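Is a fruit ripening bag worth the money?

Posted in Kitchen and Food Storage
2 answers

Every August I buy too many mangoes and half of them go from rock hard to brown mush while I'm at work. A stall at Pilstead market is selling something called a Wustura ripening bag, which is meant to "guide" the fruit to an even ripeness and then hold it there for a fortnight. It isn't cheap for what looks like a cloth bag with a drawstring. The woman on the stall said it had been tested on 2,000 pieces of fruit but couldn't tell me who did the testing or what they compared it with. Has anyone used one, and did it do anything a paper bag wouldn't?

Celeste Maldonado

Plilham_Allotments

I'd keep your money in your pocket. Mangoes, peaches, pears and bananas all give off ethylene gas, and that gas is what pushes them to ripen. Fold the top of a paper bag over and you trap some of it near the fruit. A cloth bag may well do the same, though a loose weave would let more of it out, so I can't see where the extra cost goes.

The second half of the claim is where I really lose patience. Speeding fruit up and slowing it down are opposite jobs. The usual way to slow it is to make it colder, and a bag on a worktop doesn't make anything colder. If they've found some way round that, I'd want to see it written down somewhere other than the label.

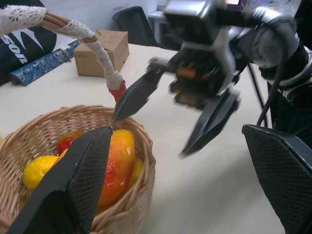
What I do with mangoes is leave them at room temperature until they give slightly near the stalk, then move them to the fridge, where they keep for a few days. Don't put hard ones straight in, as cold can stop them ripening properly and you get that rubbery, sour flesh. Colour tells you very little, by the way. Plenty of varieties go red on the side that faced the sun and are still like a cricket ball inside.

Lemons are another matter. They don't ripen any further once picked, so anybody selling you a bag to ripen lemons is having you on. They dry out if left in the open, and mine last far longer in a sealed tub at the bottom of the fridge.

If you want to test the Wustura, split one batch of mangoes between it and a paper bag, same shelf, same day, and check them each evening. It still wouldn't prove much with so few, but it would be more than the stall has offered you.

tapia400

My sister has one and swears by it. Then again she also swears by the Tapia egg timer and that thing is 2 minutes out. I had a go with the bag over a week and the pears were fine, but pears are usually fine. Bag smells a bit musty now and the label says not to wash it. Try putting a banana in with the mangoes, costs you nothing.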